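Facilities Support – Request 3574
Subject: Wallpaper seams and hook rack, display bay
Submitted by: Despina Zamfir
Assigned to: Matilde Torres
Priority: Normal
Status: Open, awaiting material

Opened August 24, 2021

Initial report (D. Zamfir)
The floral wallpaper in the display bay has begun to lift along one of its vertical seams. When the lights are switched on the lifted edge throws a shadow across the pattern. The hook rack at the back also shifts to one side when an item is hung from it. Please advise whether both matters can be handled in one visit.

Response 1 (M. Torres)
Thank you for your request. Please confirm which seam is affected and whether any cleaning product has been used on the paper. Until the bay has been inspected, kindly refrain from pressing the seam down with tape, as the adhesive may mark the printed surface.

Reply (D. Zamfir)
The seam is on the back wall, toward the right. It is open for about 25 centimeters, starting at the floor. The walls were wiped last week with Wendix surface cleaner on a damp cloth. No tape has been used.

Response 2 (M. Torres)
The bay was inspected this morning. The paste behind the open section has let go, and the paper itself is not torn. Wendix is intended for hard surfaces and should be kept to the floor. A dry cloth is sufficient for the walls.

The hook rack was found to have one loose fastener at the crossbar. It was tightened and the rack no longer moves under a light load. Requesters are reminded that the rack is meant for small hand items only – bags and coats belong in the corridor.

Response 3 (M. Torres)
The seam was reset with Correia paste and rolled flat. The lower part held. The upper part lifted again after 90 minutes, and the old paste will need to be removed before a second attempt.

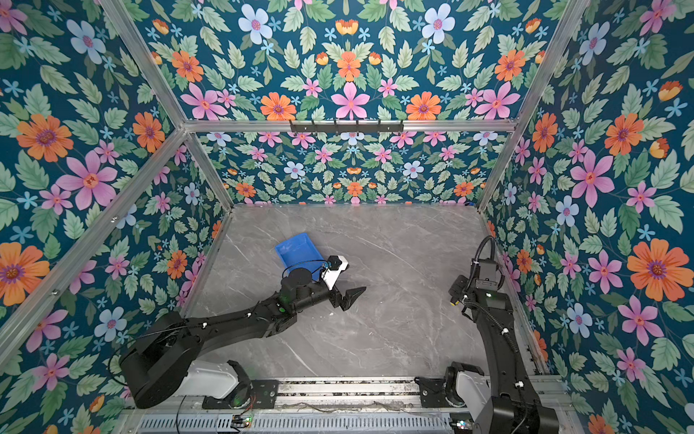
A replacement strip is preferred if the same print can be obtained. The supplier, Emton, has been asked for the teal pattern with the orange daisy-like flowers, and was also sent the roll number, 513, so that the background shade will match. The strip must be cut so that the large flowers meet across the seam. The marble-patterned floor is not part of this request and will be covered during pasting.

Internal note (C. Pinheiro)
Purchase of one roll approved. Please charge it to the display budget and keep the remainder in storage.

Response 4 (M. Torres)
Emton has confirmed that the pattern is available, with delivery in November. The request will remain open until the strip has been fitted. Should the seam open further – or should the rack loosen again – please reply to this ticket instead of submitting a new one.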